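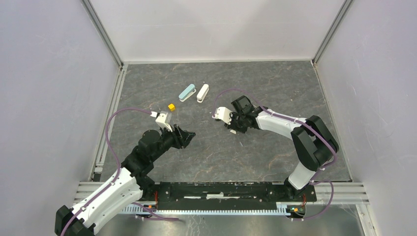 七月，下午接着上午写

Domcombe 落尘计，第六本记录的后半本，接上一页

先把上午没写完的补上。烘料烘到中午才算结束，前后6小时，中间我下楼吃了个饭，回来时温度曲线还是平的，很给面子。料还是 Stukel 那批模拟月壤，就是去年冬天到货、桶盖上贴着绿胶带的那一桶，另一桶没有开。有同事前些天问我两桶能不能混着用，我的意见是先别混，绿胶带这桶的细粉比例明显高一些，手指一捻就知道，混了以后前面几轮的数据就没法放在一起看了。等这一批用完，我们再一本正经地换桶，换桶那天请在本子上画条粗线，字也写大一点，给以后翻本子的人行个方便。

顺便说说为什么要折腾这个东西，因为下个月有两位新同学要进组，很可能会从这一页开始读。Domcombe 要做的是一个很小的落尘计，将来放在着陆器的腿上或者太阳电池板旁边，量一量着陆以后月尘究竟落了多少、落得有多快。核心是一对石英晶片，一片露在外面接灰，一片盖着盖子当参考，灰落上去，露着的那片频率就往下掉，两片一减，温度的影响大半就抵消了。原理写出来只有三行，做起来嘛，各位往前翻翻就知道，光是“灰为什么不肯老老实实粘在晶片上”这一件事，我们就写掉了差不多半本。

上午的情况如下。

装料：筛过的细粉倒进 Kwofie 的料斗里。那台撒粉器说明书上写最多500克，我装得远没有那么满，装满了振动台带不动，声音会变闷，像有人在隔壁拖柜子。以前我总觉得多装一点可以少开几次舱门，后来发现料压得太实，出粉口先是什么都不出，接着一下子掉一大团，晶片直接停振，得不偿失。现在的装法是松松地倒进去，用刮板轻轻抹平，不要敲料斗，千万不要敲料斗。我知道大家看见壁上挂着粉都忍不住想敲一下，我也想，请忍住。

抽气：照老步骤，先粗抽，慢慢开阀。阀开得急了，料斗里的粉会自己跳起来，舱里就提前下一场“雪”，后面整轮都白做。这次开阀的时候我站在观察窗前一直盯着，粉面上起了几个小坑，像锅里的粥刚要冒泡那个样子，我就把阀停在原处等了一会儿，等它不动了再往下走。小坑多半是颗粒缝里残留的空气往外跑，说明烘过以后也还会有，请不要看到小坑就慌，停一停就好。

撒粉：今天排了8轮，上午做完前面一半，午饭后接着做后面一半。每轮都是先记静置的底线，再开振动，停振动，然后等频率稳下来再读数。等的时间一定要够，我以前性子急，曲线刚有点变平就读了，后来把原始记录拉出来看，它还在慢慢爬，爬的那一点点足够把小粒径那一档的结果盖掉。现在我会去泡一杯茶，喝完再读。茶喝完了曲线还没平，就再泡一杯，今天下午喝得有点多。

读数里头最值得记的一条：午饭后的头一轮，撒完以后露片比参考片多掉了1225赫兹，是这批料用到现在掉得最多的一次。我一开始很高兴，觉得总算粘住了，后来冷静下来想，多半是料斗放了一个午休，粉自己沉实了一些，第一下出来的量就偏大。所以这个数先放着，旁边打个圈，画图的时候用空心点，不参与拟合。要是以后有人想把它删掉，请别删，留着空心点就好，我们组的老习惯是难看的点也要见人。 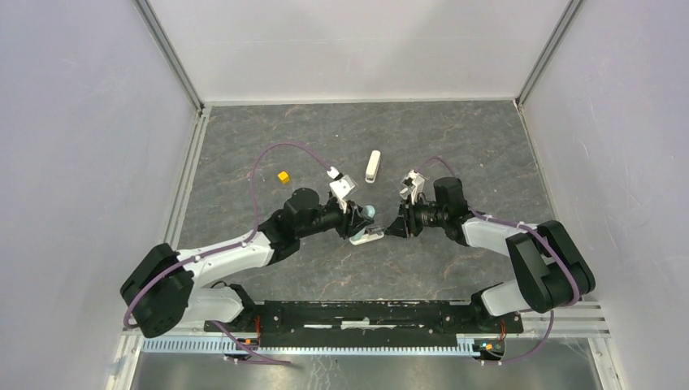
台面上的两支机械臂，左臂上方绕着一圈紫色线缆。

下午后面几轮就平顺多了，频率一级一级往下走，台阶的高矮差不多，看着心里很舒服。只有倒数第二轮中间有一处毛刺，尖尖的一根，上去又下来，我对了对时间，正好是走廊那头有人推平板车过去。舱体下面的减振垫该换了，这件事我在本子里至少提过两回，今天再提一回，采购单我明天自己去填，免得又变成大家都以为别人填了。

带电的问题还是老样子，值得多写几句。真空里振动撒粉，颗粒互相蹭，也跟料斗壁蹭，出来的时候多少带着电。带电的细粉落到晶片的金电极上，有的贴得很牢，有的落下去又弹走，跑到边上的夹具上扎堆。上次开舱我们看到夹具边缘长出来一圈毛茸茸的小胡子，很好看，拍了照片传给 Lendden 那边，他们回信说那正是他们最不想看到的东西，因为胡子什么时候掉下来谁也说不准，掉在晶片上就是一个假台阶。这话说得很对，我的高兴也就少了一半。

所以今天改了一处接法：夹具本来是悬着的，现在跟晶片的外侧电极接到同一个地上，线走舱壁那个备用的穿舱插座，插座上我贴了一小块白胶布，写了“地”字。拔线之前请看一眼胶布。改完以后从观察窗看进去，夹具边上的胡子像是比上次短一些，可是观察窗上本身也落了一层灰，看得不太真切，不敢下结论，要等开舱以后放到显微镜下面比一比。比的时候放大倍数跟上次一致，灯也放在同一侧，不然影子一变，长的也能看成短的。

紫外灯今天没有开。我知道计划表里写的是接地改完马上加紫外，可我想先把一件事看明白再动下一件，两件事一起改，结果好了不知道谢谁，结果坏了不知道怪谁。计划表我已经用铅笔往后挪了一格，如果哪位觉得不妥，直接在旁边写意见，用什么颜色的笔都行。

关于温度，再啰嗦一段。参考片虽说能抵消大半，可两片毕竟不在同一个位置，露着的那片朝着料斗，对面又是振动台的线圈，线圈一工作就发热，热辐射先照到露片上。今天我特意做了一轮“空撒”，就是料斗出粉口关着，振动照开，看看光靠线圈能把频率推走多少。结果露片先往上飘了一点，停振以后又慢慢落回去，曲线像一个很缓的小山包。量不大，跟真正落粉的台阶比起来可以不放在心上，但是将来到了月面上，太阳从地平线上出来那一阵，两片的受热差别要比我们这里厉害得多，这个小山包会长成什么样，我心里没底。Lendden 那边的大舱有太阳模拟灯，等我们的第二版夹具做好，应该带过去照一照。

说到第二版夹具，顺手把想法记在这里，省得洗个澡又忘了。

盖子：参考片的盖子现在是严严实实的一块，里面的温度总是慢半拍。可以考虑在盖子上开一条弯弯曲曲的窄缝，让热辐射进得去一些，灰走直线进不去。缝要怎么弯，我画了三种，画在本子最后面那几页方格纸上，画得很丑，看得懂意思就好。真要加工之前肯定得重新画。

晶片的朝向：现在是平放，灰从上面来，最简单。可着陆器的腿周围，发动机刚关的那一阵子，尘是贴着地面横着飞的，跟平放的晶片几乎平行，很可能从上面擦过去就走了。落下来的那一部分反倒是后来慢慢浮沉的细颗粒。两种来源要是想分开量，恐怕得放一片平的、一片斜的。斜多少度可以先在舱里试，把料斗的出口歪一歪就能凑合。

清灰：晶片上灰攒得太厚就不再是一层薄膜了，颗粒跟晶片之间松松垮垮，频率掉得越来越少，到后来甚至会往回走，第一次见到的人一定会以为灰掉了。前面有一页我用红笔写过这件事，新同学请去找那一页读一读。要不要在夹具上加个能把灰抖掉的小机构，组里意见不一，我自己倾向于不加，多一个会动的零件就多一份夜里睡不着的理由。换个思路，多放几片晶片，轮流开盖，也许更省心，但盖子也是会动的零件，说到这里我自己也笑了。这个下次组会再吵。

标定方面，天平称重的那一路今天也做了，不过做得不算漂亮。每轮撒完，按理说应该把旁边的铝箔小盘取出来称，可是取盘就得破真空，破了真空，气一进来，盘里的粉又要动。折中的办法是舱里并排放几只小盘，上面用挡板轮流遮着，一轮露一只，全做完再一起取。挡板的拉线今天卡过一回，我来回轻轻拽了几下才过去，那一只盘的称重结果请打个问号。拉线的滑轮里应该是进了粉，Stukel 的细粉真是无孔不入，连我放在门外面的铅笔盒里都有，翻开橡皮都是灰的。

对了，安全方面再叮嘱一句，虽然墙上已经贴得到处都是。筛粉、倒粉一律在排风柜里做，口罩戴严，鼻梁那根条子捏一捏，不要图凉快把它挂在下巴上。七月的天，楼里的空调又偏心，排风柜那一角热得很，我懂，我今天也是一身汗。做一会儿出来歇一歇，喝口水，粉又不会跑。倒完粉以后袖口用湿布擦，别拍，拍一下前面就都白小心了。湿布用完放进带盖的桶里，盖好。

软件：读数程序午饭前闹过一回脾气，露片的那一路忽然不更新了，参考片照常跑。重启以后恢复，丢了一小段底线，好在那时候还没开始撒。我翻了日志，像是串口缓冲满了，没来得及细查。临时的办法是每轮开始前把程序关掉再开一次，麻烦是麻烦一点，但心里踏实。文件名还照老规矩，项目名、轮次、料的代号，中间用短横线，请不要用空格，也请不要用“最新”“最新2”“最新真的”这种名字，我上个月为了找一个“最新真的”花掉了整整一个晚上。原始文件已经拷到组里的盘上，另外在 Domcombe 的文件夹里放了一张草图，坐标轴还没写单位，先别往报告里贴。

收尾的时候把分子泵关了，让它自己慢慢停，舱没有开，里面的灰先让它们安安稳稳待一夜。门把手上挂了牌子，写着“里面有粉，请勿放气”。明天谁先到，麻烦先看一眼压力表，把数抄在这一页下面的空白处，抄完再干别的，我想知道一夜下来漏了多少。上回密封圈换过以后还没有认真看过过夜的漏率，正好顺便。

还要请教大家一件事，想起来就写。露片上那层灰，到底算是“一层”还是“一堆小点”，用的公式是不一样的。薄的时候当成一层来算，跟称重对得还可以，厚起来以后就越走越开，开始分叉的地方每次又不太相同，看料，看湿度，大概也看那天烘得够不够透。我翻了翻以前的记录，烘得久的那几次分叉来得晚一些，可惜那时候没有每次都把烘料时间写清楚，有两页只写了“烘过了”三个字，字迹很像我的，我认。从今天起，烘料的开始和结束都要写进表头，空着不填的不许开舱。

另外，Kwofie 那边来信问料斗出粉口的网片要不要多订几片，我回说要，粗细两种各来一些。现在这片用久了，靠边有一根丝松了，拿放大镜看得见，暂时不影响，但我不太放心它哪天在舱里断掉。网片到了放在左边第二个抽屉，跟旧的分开放，旧的也别扔，万一哪天要回头查对呢。

明天要做的，按我现在脑子里的顺序：抄压力；慢慢放气，要比平时更慢；取小盘，称重，卡过拉线的那只单独放；夹具拿去显微镜下看胡子；清滑轮；有空的话把空撒那一轮再重复一次，这次让线圈多歇一会儿再开，看看那个小山包是不是矮一点。

茶叶快没了，谁去楼下的话请带一包，钱在抽屉里。

傍晚补记：走之前又看了一眼曲线，停泵以后露片往上抬了一点点，参考片没动。也许是灰层里松的地方掉了几粒，也许只是泵停下来以后的热平衡，记录程序我没有关，让它跑一夜，明早连压力一起看。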